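Filed under: Kitchen Know-How / Fish & Seafood

I used to order seafood only when we went out, because at home I'd either turn shrimp into erasers or smell up the house until morning. Then I spent a summer working the cold station at a little place called Skerau, and my boss there, Maribeth Magbanua, fixed most of my bad habits in one shift (she was not gentle about it!). These are the ones I still use.

Dry your fish. I mean really dry it, paper towels on both sides, then fresh towels and do it again. Wet fish steams and sticks, and then you're scraping your nice skin off the pan with a spatula and saying words. I salt it after that, right before it goes in.

Shrimp go in cold salted water with lemon peel, and I bring the whole pot up slowly. The second they curl into a loose C, out they come. A tight little O is too far gone, so chop those up for fried rice and start over.

Clams and mussels get a soak in salty water for up to 2 hours in the fridge, and I lift them out by hand. Please don't dump them through a colander! All that sand you just got rid of goes right back over the top of them. Any that are cracked, or stay open when you tap them, go in the trash.

For squid I do either very fast or very slow. Two minutes in a screaming hot pan, or the better part of an hour in tomato sauce with a splash of wine. Anything in between is rubber bands.
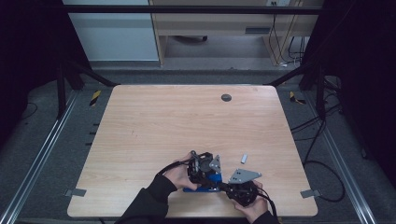
And save your shells, all of them. I keep a freezer bag going and when it's full I toast the shrimp shells in a little oil till they're pink and smell amazing, throw in an onion and a bay leaf, cover with water and simmer it half an hour. Strain it well. It freezes great in muffin tins, and one puck in a pan sauce makes dinner taste like you paid for parking.

About the smell: a small pot of water with vinegar and a cinnamon stick, simmering while you eat. Wrap the scraps and freeze them until trash pickup, especially once it's warm out. I rub my hands with half a lemon and a pinch of salt, then rinse cold before I use any soap.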